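Can a machine do the laundry yet? Project report, spring term
Kiri Hoani, with Sunil Bepari and Flurina Stöckli
Apr 12, 2018

1. Why we picked laundry

When our supervisor, Hok-lam Wan, asked each group to choose one ordinary chore and find out how far machines have got with it, most of the others went for floors or dishes. We went for clothes, partly out of stubbornness and partly because Flurina has two younger brothers and has strong feelings about washing. We thought it would be a fairly small topic. It was a lovely topic in the end, but it was never small, and we have had to leave out ironing altogether (sorry, Sunil, who had already written a page and a half on it).

The question we settled on was a simple one. Suppose the washing is clean and dry and has been tipped out on a table. Could a pair of robot arms sort it, fold it and put it away well enough that you would let them do it at home?

2. What makes cloth so awkward

A cup stays cup-shaped wherever you put it down. A shirt has a different shape every time you drop it, and most of it is hidden inside its own folds. Before anything can be folded, somebody or something has to work out which bit is a cuff, which is the collar and whether the whole thing is inside out. We all do this by feel, with a bit of a shake, and hardly look. Sunil tried folding with oven gloves on and his eyes shut, which was very good fun to watch and taught us more than two of the papers we read.

The second difficulty is picking up one layer. Fingers slide between layers without any fuss, but a gripper that closes on a heap tends to take whatever is there. If two garments are tangled together, the first job is telling them apart, and colour only helps so far. 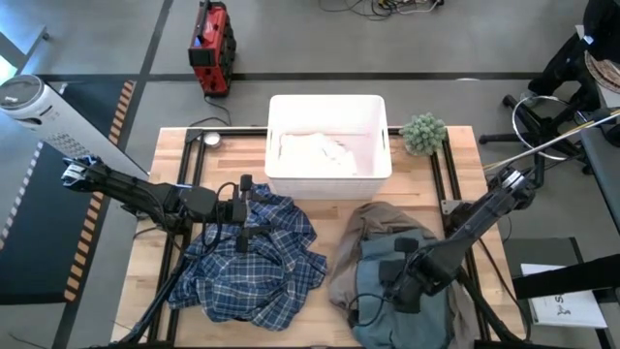 Figure 1. Two arms over a table of crumpled clothes, the right-hand gripper down on the grey-blue pile.

The plaid shirt is the kinder of the two problems, we think. Its checks give a camera something to follow, so a crease or a fold shows up as a break in the pattern. With the grey-blue heap we argued for quite a while about whether we were looking at one garment or more, and if three students with good eyesight can't settle it, it seems a bit much to expect a camera to. The small camera on the left arm points down over the shirt, and we like that arrangement very much - a close view from near the gripper ought to help just where a view from across the room would be blocked by the arm itself.

3. Our own folding trial

To have something to compare against, we asked 11 people from our year to fold from a mixed basket, and between them they got through nearly 200 items over the project. We gave them no rules. Everybody began by shaking the item out, and everybody smoothed it with a flat hand afterwards, usually without noticing they had done so. Tsz-kin Chou folded his T-shirts entirely in the air and never used the table at all, and we spent a whole afternoon trying to copy him!

From this we wrote a list of 6 steps: find an edge, lift, shake, lay flat, fold, stack. Folding itself came out as the part we worried about least. Once a shirt is flat, the rest is a matter of following lines. Nearly all the difficulty is in the first four steps.

4. So, would we let them?

For towels and pillowcases, we would say yes, with somebody in the next room and no hurry. For a heap of mixed clothes straight from the dryer, not yet. Flurina would like it recorded that she is more hopeful than Sunil and me, and that she would gladly hand over the socks tomorrow. If we carried on in October we would look at pairs of people sharing a big sheet, as two arms would have to, and at how they agree on who pulls first.

Our thanks to Hok-lam Wan for reading the drafts, and to everyone who folded for us. The basket has gone back to Flurina's mum.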